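Re-padding and re-zeroing the Wilora hand grippers

I put off writing this up until I had done both units, left and right, and run them long enough to see whether the fix held. The short version is that most of what I had been calling sensor drift was a pivot cap that had backed out and a set of finger pads past their useful life.

Background for those who haven't followed the earlier posts. I look after the hand-held grippers for a small data project. People carry them through ordinary household work, and the recordings go to Ah-rin Kong, who trains on them. When the logged finger opening is wrong, she sees it before I do. In August she sent back a batch in which the fingers never read fully closed. The residual was 2 mm on the left unit and it wandered over the course of a session.

My first guess was the encoder. I swapped it for a spare and got the same number. That cost me an evening and a connector latch.

The second guess was the linkage. With the trigger released, take hold of one outer arm and rock it in the plane of the fingers. There should be no play you can feel. Mine clicked. The cap on the outer left pivot turned by hand, and the washer under it had a bright ring worn into one face. I replaced the washer, cleaned the thread with alcohol, and used a small amount of medium-strength threadlocker. Keep it off the bushing. If some gets in there, the arm will feel fine for a day and then drag.

Check all the caps while you are there. The outer ones take most of the side load, but I have had an inner one come loose too.

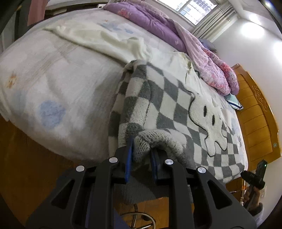

Knitwear is hard on pads. A thick rib compresses a long way before it stops, so people squeeze harder than they need to, and the pad edge rolls. Once it has rolled, the two faces meet at an angle and the closed reading depends on how hard the operator pulls. No calibration will take that out. I now change pads as a pair, even if only one looks bad.

The old adhesive comes off with a plastic scraper. Do not use a blade on the finger. Wipe, wait until it is fully dry, press the new pad on from the base toward the tip, and clamp it lightly overnight. The Restel pads I bought as a substitute were slightly thicker than the originals, so they need a new zero. Mixing the two kinds on one gripper is a bad idea – I tried it.

For the zero, close the fingers on nothing, hold, release, and repeat 10 times. Take the median. Then do the same at full open. I log both values with the unit number in a text file next to the recordings. Facundo Rivadeneira wrote a script that compares the first closed reading of each session with the stored zero and prints a warning if they disagree. It has caught one bad unit so far, plus two cases of lint in the fingertips.

Current schedule: wipe the pads after every session, rock test every morning, new pads at 800 grasps on knits or fleece. I have no good number for smooth cotton yet.

Still open: the trigger return spring on the right unit is getting soft, and the Enlow replacement has the wrong hook angle. I bent one to fit and it seems all right.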